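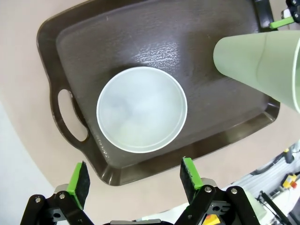
Serving tray

A serving tray is a shallow, portable platform used for carrying food, drink and tableware. Most trays have a flat base and a raised edge, and many have two handles, either fixed to the rim or cut through it. Trays are used in homes, hotels, hospitals, schools, aircraft and canteens. The word is also applied to flat containers used in offices, laboratories and gardening, but those are usually treated separately.

In British English a distinction was once made between a tray, a waiter and a salver. A waiter was a small tray on which a servant brought a letter or a single glass. A salver was flat, made of silver or another metal, and had no handles, though it often stood on short feet. The terms overlap in auction catalogues, and older household lists use them loosely.

Contents
1 Name
2 History
3 Materials
4 Shape and handles
5 Use at table
6 Institutional trays
7 Care
8 Collecting
9 See also

Name

The English word comes from Old English trig or treg, a flat board with a low rim, and is related to the word tree. Early trays were worked from a single piece of wood and were closer to shallow troughs than to the modern article. They were used for kneading, for carrying meal and for salting meat. The sense of a flat carrier for cups and plates became the usual one during the eighteenth century, as tea drinking spread.

Voider is an old term for a tray or basket used to clear a table after a meal. It survives mainly in writing on the history of dining.

History

Flat carriers for food are found in many cultures. In China and Japan, lacquered wooden trays were in use from an early date, and the craft of making them was highly developed. In Japan a meal could be set out on individual trays, some with legs, so that each diner had a separate small table. In the Middle East and North Africa, large round metal trays were placed on folding stands and served as the table itself. Both forms are still in use.

In Europe the tray remained a kitchen and service object until the seventeenth century. A household inventory of 1655 from Evham lists "one great tray of elm" in the bakehouse and two smaller ones in the buttery, with none in the rooms where the family ate. Austra Lūse, in her study of the Evham inventories, found trays named in 242 of the 332 lists that survive. Almost all were of wood and valued at a few pence. The few pewter examples belonged to innkeepers.

The fashion for tea changed this. Tea needed a pot, cups, a sugar bowl and a slop bowl, and these were normally carried in together and set before the person pouring. The tea tray, or tea board, became an object meant to be seen. Wealthy families bought silver or imported lacquer. Others bought mahogany trays with a pierced or scalloped gallery, or trays of japanned iron, which imitated lacquer at a much lower price.

Japanned ware was produced in large amounts at Pontypool, Birmingham, Wolverhampton and Bilston. Sheets of iron, often tinned, were shaped, coated with dark varnish and dried in stoves. Several coats were needed. Painters then added flowers, birds, landscapes or gilt borders. Paper trays were made in a similar way, from pasted sheets or pulp pressed over a mould, and sold as papier mâché. Demand fell in the second half of the nineteenth century, when electroplated trays became cheap.

Plastics came into the trade in the twentieth century. Bakelite trays were sold between the wars, often in brown or mottled colours, with chromed handles. After the Second World War, melamine and resin-bonded laminates largely replaced wood and tin in everyday use. Small works continued in some places. The Venckus workshop at Kumorora turned out 4000 bentwood trays a year at its busiest, using steamed beech for the rim and birch ply for the base, before going over to furniture parts.

Materials

Wood is light and quiet in use, and a worn surface can be sanded and refinished. Solid boards tend to warp if they are left in water, so many trays have a base of plywood or veneered board set into a solid rim. Bamboo trays are generally made from glued strips.

Metal trays may be of silver, silver plate, brass, copper, pewter, aluminium or stainless steel. Stainless steel is the usual choice in hospitals and commercial kitchens. Brass and copper trays are often engraved or hammered, and when used with acidic foods they need a lining of tin.

Lacquer, in the strict sense, is the sap of the lacquer tree applied in thin layers over wood, cloth or leather. It resists water and mild heat but is damaged by strong sunlight. Much of what is sold as lacquer today is a synthetic coating over fibreboard.

Plastics used for trays include melamine, polypropylene, ABS and polyester reinforced with glass fibre. The last of these is common in catering, where trays are dropped and stacked all day. Glass, slate, marble and wicker are also used, generally for trays that are carried only short distances.

Shape and handles

Rectangular and oval trays suit carrying with two hands. Round trays suit carrying on one hand, with the palm or fingertips under the centre, and are the usual form in bars and cafés. A round tray can be turned as it is unloaded so that the weight stays over the hand.

The rim stops things sliding off. A low rim makes it easier to lift plates straight from the side, and a high rim, or gallery, is safer on stairs. Butler's trays have deep sides, in some cases hinged so that they fold flat once the tray is on its stand.

Handles can be raised, dropped or cut through. Raised handles are attached to the rim by screws, rivets or solder and keep the fingers clear of the table. Cut-through handles are slots in a widened or heightened part of the rim. They add nothing to the overall size and do not get in the way of stacking. Cormac Ó Néill, a furniture historian, has argued that the slot handle came to the tea tray from the knife box and the seed drawer, both of which had it earlier.

Trays with legs are known as bed trays or lap trays. Some have a sloping or tilting top for reading. A later type has a padded base, usually a cloth bag filled with beads, that settles to the shape of the knees.

Use at table

In formal service the tray rests on a sideboard or stand and dishes are taken from it one at a time. At home it is more often put down on the table with its load in place. A tray laid for one person might hold a bowl, a cup, a spoon and a napkin. Vessels with a broad foot are steadier than those with a narrow one, and a cup is less likely to spill if it is not filled to the brim.

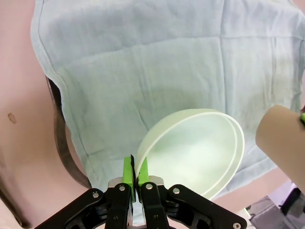 A translucent white bowl.

Heavy items are usually placed near the middle of a two-handled tray, or slightly towards the person carrying it. Tall items such as bottles and jugs go in the centre of a round tray, with glasses set around them. Spouts are turned inwards. When a round tray is unloaded, items are taken from opposite sides in turn.

A tray cloth protects the surface and reduces noise and slipping. Linen cloths with drawn threadwork or embroidery were a common subject for school needlework until the middle of the twentieth century. Paper liners have replaced them in hotels. Non-slip surfaces, made by bonding a thin layer of rubber or textured resin to the base, are now fitted to many commercial trays.

Customs differ. In parts of Scandinavia and the Baltic countries a coffee tray is carried in ready laid for guests. Aivar Kļaviņa's account of farm households near Vunier describes a painted tray that was kept on the wall and taken down for christenings and funerals, with a plain one used the rest of the time. In India and Pakistan, round metal trays known as thali are used both as plates and in worship, holding lamps, flowers and sweets.

Institutional trays

Canteens and cafeterias adopted the tray as part of self-service, in which customers slide it along rails past a counter. Standard sizes allow trays to fit racks, trolleys and washing machines. Compartment trays, with hollows for different foods, take the place of plates in some schools, prisons and armed forces.

Hospital trays are often two-part, with an insulated lid, and carry a card with the patient's name and diet. Aircraft trays are small, light and shaped to slot into a narrow trolley. Their size is set by the trolley drawer and the folding table, and crockery is made to match.

Some universities and workplaces have removed trays from their dining rooms to cut food waste and washing. Kofi Amissah, who compared two halls run by the same caterer, reported less food left on plates in the hall without trays, but longer queues, as diners went back for drinks and puddings.

Care

Wooden and lacquered trays are wiped with a damp cloth and dried straight away. They are not suitable for dishwashers. White marks left by hot cups on a varnished surface are caused by moisture held in the finish, and may fade without treatment over several days. Japanned iron rusts wherever the coating is chipped, and a thin layer of wax slows this. Silver plate wears through if it is polished too often - bare copper showing at the edges is called bleeding.

Melamine scratches and stains over time, especially from tea and turmeric, and is not suitable for microwave ovens.

Collecting

Georgian silver salvers, painted papier mâché and advertising trays made for breweries are the main collecting fields. Condition matters a great deal in painted wares, and later repainting is common. Yaroslav Symonenko's handbook advises looking first at the back of the tray, where old varnish tends to be left alone by restorers. Brewery trays have been widely reproduced. Copies are often lighter than the originals and have artificial wear on the raised parts only.

See also

Butler's table
Dumb waiter
Japanning
Salver
Tea set
Trencher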